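Test Knitters and Crocheters Wanted for Fall Pattern Book

Posted 7/9/18

Hondari Yarns is looking for 18 test makers for its next pattern book, a set of small projects for the home: jar covers, pot holders, a draft stopper, two cushion covers and a hot water bottle sleeve. There are 13 patterns in all, nine knitted and four crocheted. Each tester takes one pattern and may ask for a second after the first is turned in.

You should be able to read a written pattern and a chart, and to work a gauge swatch and block it before you start. Most of the pieces are easy to intermediate. The cabled cushion is harder and will go to someone who has done cables in the round before. You do not need to have tested for us in the past.

We supply the yarn. Most projects use one or two skeins of Dzene worsted, a wool and cotton blend. The draft stopper uses Tukex bulky and takes some 500 yards. You will need your own needles or hooks, a scale that reads in grams, and a tape measure. Stuffing and cushion forms are not included.

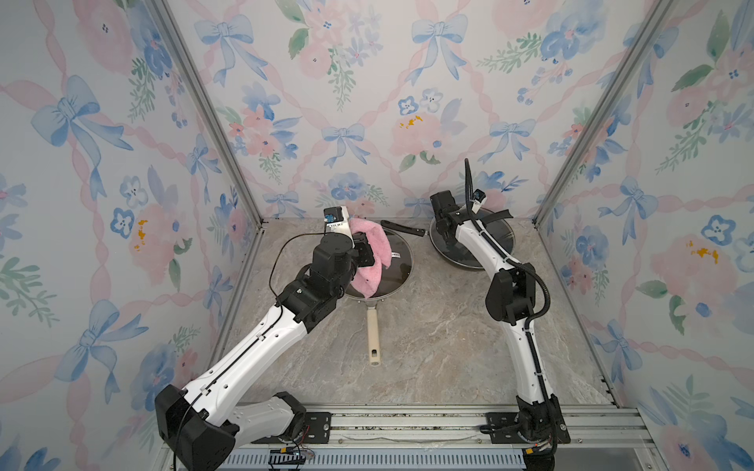
One tester from the spring round wrote to say that the deadline was fair but the chart for her tea cozy came a week after the yarn did, and she would have liked both together. We have changed this. Yarn, chart and written instructions now go out in the same package, with the feedback form.

Testers have four weeks from the day the package arrives. In that time we ask you to:

Finish the piece in the size given
Note the needle or hook size you used and your gauge before and after blocking
Weigh the leftover yarn
Mark any line of the pattern that was unclear or wrong
Send three photos in daylight, one of them showing the wrong side

You keep the finished piece and any leftover yarn. Each completed test also earns a $30 store credit and a copy of the book. Testers are listed by name in the back unless they ask not to be. Please do not share the patterns or post photos before the book is out.

To apply, send a short note with your skill level, the craft you prefer and two photos of finished work. Write to Hondari Yarns, Pattern Testing, 606 Mill Street, Drillumness, or leave an envelope at the shop counter. Applications close on the last day of July. We will reply to everyone, including those we can't place this time.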